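Simulation club, and why I have gone quiet

20/01/2019

So I joined the robotics club at college, and I have been meaning to write about it since November. There are 10 of us in a room with terrible heating and one very good kettle, and I love it!

The club is called Zastside (old street name, long story) and this year we're entering the Strachan Cup, the simulation league. Every team gets the same virtual arm with a two-finger gripper, and you write the code that gets it close to a big curved part, around it, and back to its start without a bump. No soldering, no hardware budget, no waiting for your turn on the one machine that works. You can crash all evening and just hit reset. I have done exactly that.

Narayanan Kotian and I got the approach planner, meaning the bit that decides how the arm comes in. I had written maybe two useful programs in my life before this, so the first few weeks were me asking what a quaternion was, nodding, then asking again over tea. It does sink in! I had a proper lightbulb moment on the bus, drawing axes on the back of my hand with a pen.

Our planner is named Destico. The first version loved the long way round. It would swing out through 90 degrees, think about it, and swing back again. We fixed that by making big wrist turns expensive, and then it went timid and parked miles from the part. Tuning those two against each other ate most of our winter break (no regrets, my cousins got a live demo after dinner whether they wanted one or not).

Last week we left it running overnight on random start positions. 3,016 tries, 92 percent of them clean! I may have yelled in the library. The bad ones are nearly all at the tapered end, where a tiny change in angle matters a lot, so that's where we're working now. I keep the wrist view open on my second monitor while I fiddle with the clearance setting.

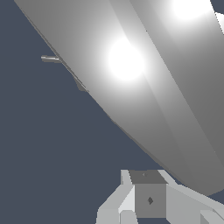
Hatice Akyol thinks we should leave the clearance alone and slow the last stretch down instead, as the collision check only runs once per step and a fast arm can skip straight past a near miss. I hadn't thought of that at all. We're trying it both ways this week, same start positions, and I'll post the numbers whichever one wins.

Next on the list is writing up our method for the judges, two pages max, and getting Destico to run on the old lab computers, which still have last year's version of Lalesska on them. If you've done that upgrade and kept your settings, please leave a comment and tell me how!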